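Plates, finally

2018-06-26

Quick one tonight, I have 6 tabs open and a load of towels going and I said I'd post about the plates so. Plates.

Background for anyone new: we had the white set from Giltano for years. Heavy. Chipped if you looked at them wrong. Back in March I started pulling the bad ones out of the cupboard one at a time and by the end of it there was hardly a stack left, and two of those had hairlines. So that was that.

I did not want white again. White plates on a white table, you lose the whole dinner. My sister says restaurants do it on purpose, fine, I don't run a restaurant.

What I looked at:

Juvik. Nice shape, proper rim, came in a gray I really liked. $165 for the set and no bowls. No bowls! Put it back.

El-Sayed, the little shop by the post office. Beautiful stuff, hand glazed, all a bit different from each other. Would have bought every single thing in there. Can't put it in the dishwasher. I know myself.

Cludurley. Ended up here. $118 with the bowls, and the blue is the blue I had in my head, a bit dull, a bit like old jeans. Shallow, round, edge comes up just enough that peas stay on. They say it's good in the oven up to 600 degrees which, I have no plans. I don't beleive I've ever turned the oven past 450.

So far:

They stack well. The old ones wobbled.

Forks sound ok on them. I'm funny about that noise, the screechy one, and I haven't heard it yet.

Color is good with food. Anything orange looks great, carrots, sweet potato, toast even. Eggs too. Blueberries sort of vanish. Pasta with red sauce, very good. Oatmeal looks sad but oatmeal looked sad on white.

They show water spots. Have to dry them by hand if people are coming, otherwise who cares.

A bit smaller than the old ones. I thought that would bug me and the first week it did, I kept running out of room for salad. Now I just use a bowl for the salad, like a normal person.

The table. Still the white one, still keeping it. I went back and forth on placemats, had the woven ones out for a while, crumbs got down in them and I was shaking them over the sink every night. Gone now. Plate straight on the table looks better anyway, the blue really shows up. Wipe down, done. If something's hot out of the oven I put a folded dish towel under it.

Old plates: the good ones went in the donate box, chipped ones are under the plant pots out back catching water. One is a soap dish now. It's a big soap dish.

Oh and somebody asked last time about the mugs. No, didn't get the matching mugs. Handle is too small, I can only get two fingers in. Keeping my mismatched ones til they die.

Next up is the drawer with all the lids in it, which I have been avoding. Maybe over the weekend if it rains. Towels just buzzed, gotta go.
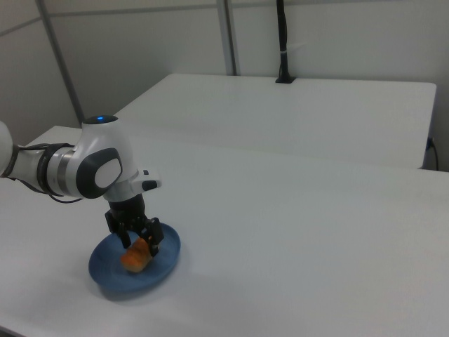
Leave a comment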